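Keep the parts counter

Rizwan Liyanage, Saturday column

The parts counter at Pomico closes at the end of August. I read it on a card taped next to the register, 4:40 in the afternoon, with a broken drawer runner in my bag. No announcement otherwise. Just the card.

I want to argue for the counter. Quickly, I have a deadline and the drawer is still on the kitchen floor.

What it is, if you've never been. A window at the back of the store, past the paint. You bring the broken piece. Somebody turns it over, goes away, comes back with one that fits or tells you to forget it. You pay for one. Not a bag of twenty. One hinge, one washer, one of those little plastic feet that go under a washing machine.

The company says people order parts online now. Sure. I do too. I ordered the drawer runner online, that's how I ended up at the counter. The listing said "fits most." It did not fit mine. Sending it back would of cost more than the thing itself, so it lives in the hall closet with the other things that fit most.

A search box needs you to know the name. That's my whole complaint really. Half of all repair is not knowing the name. I went in once for "the bendy bit behind the sink" and was out in four minutes. Try typing that.

Kai-wen Wei worked that window for 9 years. He's going to the warehouse in Tangen, same pay, longer drive. I asked how many different parts they had back there and he knew right away: 1,528. And how many will the store carry after August? 862, all in packets, all on hooks. So that's the drawers and the rails and the odd sized screws, gone. He wasn't bitter about it. I was bitter for him.

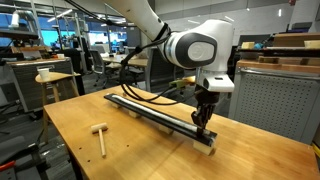

Page last changed: Saturday, 7:15 a.m.

Now the other side, since people will write in. The counter is slow. It is. On a weekend you can stand there behind a guy with a whole faucet in a bucket. The counter takes up floor, and floor costs money, and a thirty cent washer pays for none of it. I get that. I ran a shop myself for 2 years in Sultesau and I know what a square foot of nothing-selling does to your sleep.

But a store isn't only what rings up at one window. I have never walked out of Pomico with just the washer. I come in for the washer and leave with paint, tape, a lamp I didn't need. Take the washer away and I don't come in. Does anyone at head office count that? I doubt it. It would be hard to count and the washer is easy.

And then the throwing out. My neighbor put a good dresser on the curb last month. Solid thing, heavy. One runner bent. She'd tried two stores and a website and then she'd had enough, and who can blame her. A new dresser was one click. Repair took three evenings and failed. We keep telling people to fix things, the town even mails out a leaflet about it, and then we make the fixing the hardest errand of the week.

So what do I want. Not a museum. Open it two mornings a week, fine. Charge me a dollar to look, I'd pay it. Mamholm did something like this when their hardware place shrank, they moved the drawers into the back of the library and the guy comes in Tuesdays. It's a bit shabby and the line goes past the atlases. It works. My sister drives over there for stove knobs.

Pomico could give the drawers away if they don't want them. Somebody should ask before they go to scrap. I've asked, twice, by email, and got the reply that says my message is important. If you shop there ask at the register, in person, they have to write it down.

Kai-wen found my runner by the way. Third drawer from the bottom, no label. He held it up against the broken one, ran his thumb down the edge and said left hand side, right? It was the left hand side. Now I need a scredwriver short enough to get in behind the stove end of the cabinet, and the short ones were all on hooks in packets of six.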